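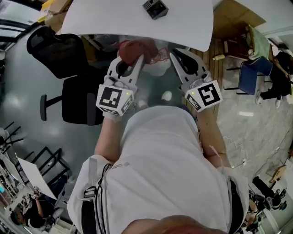
¡Hola a toda la lista! Por fin he podido probar el tinte de cochinilla que comentábamos en diciembre, y estoy contentísima con el resultado. Con lana Moltine de dos cabos y mordiente de alumbre al 18 % sale un carmín limpio, sin ese fondo violáceo que me daba el agua del grifo. Si dejo la madeja en el baño toda la noche se va bastante más abajo, a un rojo oscuro parecido al de esa cosa blanda y redondeada que se ve sobre la mesa blanca, ¡y es justo el tono que buscaba para la cenefa de la manta!

El 10 de enero, en la lista de Tevar, alguien escribió:
> ¿Habéis comparado la cochinilla con la rubia en lana fina?
> A mí la rubia se me va siempre al teja, y con 24 gramos
> de raíz por madeja ya no sé si echar más o cambiar de agua.

Yo no echaría más. Prueba a bajar el fuego — la rubia se vuelve parda en cuanto se acerca al hervor — y añade una pizca de creta si tu agua es blanda. La raíz de Hasus viene muy molida y conviene meterla en una media vieja, que luego no hay quien saque el polvillo de la lana.

Me quedan seis madejas por teñir y quiero reservar dos para un segundo baño, a ver qué rosas salen. ¿Alguien ha usado el crémor tártaro de Beaudoin? Contadme, por favor, que pienso encender la olla este mismo sábado.

Un abrazo grande desde el taller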